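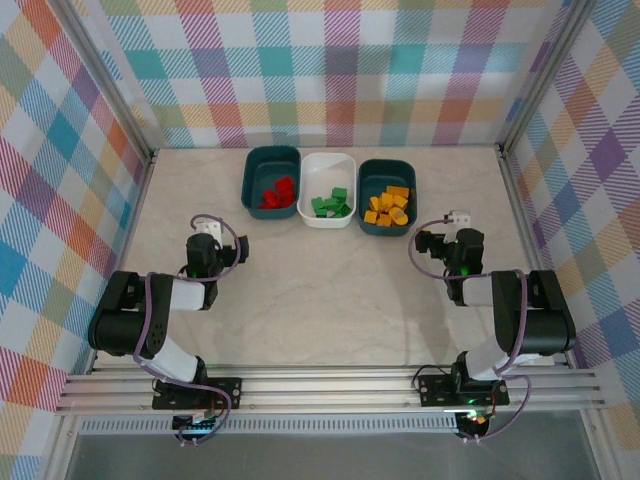 Color first or shape first? (block sorting, long and opinionated)

Bilance Forums > Play and Learning Spaces > Storage and Sorting

marisol_e wrote:

OK so I finally committed to sorting the blocks by color and I am so happy with it that I have to tell people who will understand! Red on the left, green in the middle, orange-yellow on the right. Dark bin, white bin, dark bin. The bins are pushed right up next to each other, so a block that misses one has a pretty good chance of landing in the next one over, and then at least it's still in a bin.

Before this everything lived in one big tub and we sorted by shape whenever I had the energy (bars here, cubes there, anything round in a bowl). It always fell apart by bedtime. Color has lasted all of May so far.

I'd love to hear how the rest of you do it, especially if you have more than 3 colors. I also have blues sitting in a bag and no idea where they go.

Marisol Esposito

Zarkar wrote:

Love this. The plaid is so cheerful too, I want that fabric for my sewing corner.

I'm going to be the grump on sorting though. Color is easy to put away and hard to build from. If you want a long bar you have to dig through a whole heap of the same color to find it, and when everything is red your eye has nothing to grab onto. With shape you reach in and there's your bar. We've done shape for years, in 7 shallow trays, and the kids go straight to the one they want.

atif_g wrote:

Shape works great if the kids are old enough to care about shape! Mine is three and a half. He'll tell you a thing is green all day long, but ask him whether a fat short bar is a bar or a cube and you're in for a twenty-minute discussion.

My vote is color for putting away, and then dump one bin on a tray when you want to build. Tray time is the best part of our afternoon.

Marisol, is the white one a little smaller than the dark ones? It looks it. Does green fit OK?

Atif Ghauri

marisol_e wrote:

Good eye, it's slightly narrower. Green fits fine because the greens are mostly little rectangles and cubes and they settle down nicely. I wouldn't want to put the oranges in there, that pile has the bars in it.

Zarkar, you're right about digging, I'm not going to pretend otherwise. I just dig less than I used to in the tub!

Bugti wrote:

Piling on in favor of color, with one warning: think about which color goes in which bin. Dark block in a dark bin and you'll lose it. I kept navy blocks in a black crate for a whole winter and found 15 of them at the bottom when we moved. Fifteen! I had bought replacements.

Light bin for your blues, please.

zastholm_attic wrote:

Agree with Bugti on the contrast and disagree with basically everybody on the rest. (Yes, the name is the street I grew up on. No, I don't sell anything.)

My feeling is that the sorting matters a lot less than how full the bins are. Half full, you can sort by anything you like and still find your piece. Heaped up, it doesn't matter what system you picked. I keep 31 blocks to a bin, tops, and the extras live in a closet and get swapped in when people get bored. Swapping day is a big event here, they act like it's all brand new.

Try taking a third of the blocks out and see if the color/shape question still bugs you.

Zarkar wrote:

31 is a very specific number, zastholm.

zastholm_attic wrote:

It's how many fit in one layer in my bins. I did check.

marisol_e wrote:

I read the "take some out" advice last night and I'm a believer.

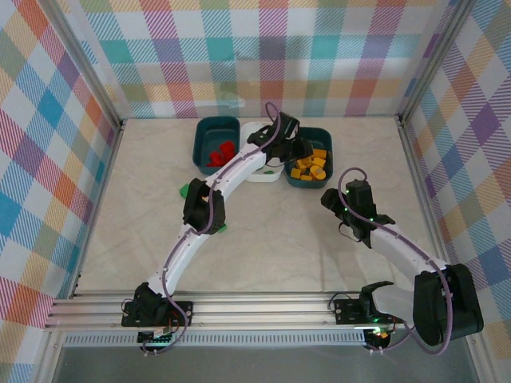

Thinning out a bin changes how you look for things, and I did not expect it to be this much nicer. When there's a pile to the brim I rummage with my whole hand, and when there's open floor I just look and pick. The red bin is the one that sold me — everything is over in the front right corner with the back and left sides clear, so you can see the reds in one glance, and they show up beautifully against the dark teal. The orange side is still a heap, but even there the rounded piece with the curved rim is easy to spot at the front because everything near it is so square. I'm tempted to keep one odd-shaped block in every color just as a landmark.

So now my plan is: color stays, fewer blocks per bin, extras in the closet. Blues get a white bin of their own as soon as I find one that matches.

atif_g wrote:

The landmark block! We do this without having a name for it. There's a yellow arch in ours and he always goes for the arch first and then finds what he wanted right beside it.

Question for the people who rotate: do you rotate whole colors or a few of each? I tried putting all the reds away for a couple of weeks and got a formal complaint.

Bugti wrote:

A few of each. Never take away red. Red is for fire trucks and you will be found out.

Zarkar wrote:

Fine, I'll come partway. I can see how color plus half-empty bins gets you most of what I like about shape. But for a group of older kids building something big together I'm keeping my trays. When four of them are on one tower they call out "long one, long one" and somebody just slides the tray over. Nobody calls out "orange."

Also please report back on what happens with the narrow bin if the green collection grows. In my house the smallest container always ends up with the biggest collection.

marisol_e wrote:

Ha, I'd put the greens up against anybody's for sneaky multiplying. If they outgrow it I'll move them to a dark bin and give the white one to the blues, and then Bugti can relax.

And Zarkar, I'm trying your trays for my niece's visit. She's nine and builds bridges, so bars are all she ever wants. I'll pull the bars out of all the colors for the day and put them back after. Does anyone have a quick way of doing the putting back? Last time I did it by myself at 10 p.m. and it was kind of lovely for the first half and then very much not.

zastholm_attic wrote:

One person per color. Everyone grabs only their own and drops them in. Goes fast, and the little ones can do it too.

atif_g wrote:

Same here, except we let him pick his color first. It's always red. Let us know how the bridges come out!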